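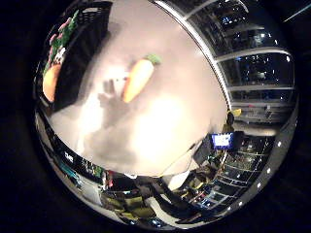

Wilma reckons I should bin the lot and start again with proper wooden ones, the sort that come in a little crate and cost 40 quid. She said so twice before I'd got my coat off. I love Wilma but no! The carrot is perfectly good. It's orange, it's got its bit of green on top, any three-year-old in the land would know it for a carrot, and it has been in more pretend soups than I could ever count.

Anyway, the great play food sort-out is under way. I've got a black basket for the keepers and I'm being strict (ish). The round orange fruit stays, though Gerrit and I had a proper debate over whether it's an orange or a peach. He says peach. Gerrit also thinks satsumas are a kind of lemon, so I'm not listening. The knobbly green and pink one is more of a puzzle. I say broccoli, Wilma says a plant in flower, and the children will no doubt call it a cake and serve it to me with custard.

Still on the hunt for the toy till, which I'm sure went into the cupboard in May with the dressing-up hats. I rang Baltazar and he thought it might be at his, under the stairs, and then he got on to his boiler and that was 6 o'clock gone.

Tomorrow: wash everything in the big bowl, old toothbrush for the fiddly leaves, and find a towel I don't mind spoiling. Must ask Wouter for his spare labels too. And buy milk, I forgot again.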